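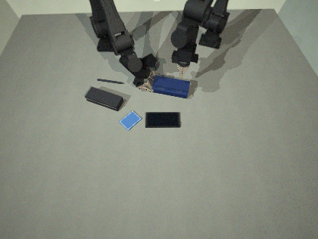 Before you ask a two-arm cell to do anything clever with both grippers at once, it pays to spend a quiet hour making sure the arms agree on where the table is. I learned this on our Clisley cell, after an afternoon of blaming the planner for what was really a bad base offset. I do my checks in the simulated cell first and then repeat them on the bench, using the same handful of desk things each time. The blue case makes the best test piece of the lot, being a long box with a clear end for the left gripper to go to and a back edge for the right one to come down over.

Start by homing both arms, one after the other, and let each come fully to rest. Then open the cell file and look at the two base positions. In mine the bases sit 590 mm apart, and the number in the file has to match what your tape measure says between the mounting plates. Do measure it, even if you bolted the plates down yourself! I had typed 600 from memory and never looked again.

Next, set the speed to a crawl and bring the left arm to a point 50 mm above the table, fingers open. Write down the height it reports. Park it, bring the right arm to the very same point, and write that down too. If the two heights disagree, check the mounting bolts before you touch any software - a plate that rocks a little will undo all your careful typing.

Once the heights agree, try the case. Send the left gripper to the end first and stop short of closing. Then bring the right one in from above, nice and slow, with your hand near the stop button. Watch the wrists more than the fingertips, as those blocky housings stick out further than you'd think.

Last of all, save the file under a new name (mine is Karkach 171, for no very good reason) and keep the old one. I run the whole routine again whenever a finger gets changed or the table gets bumped.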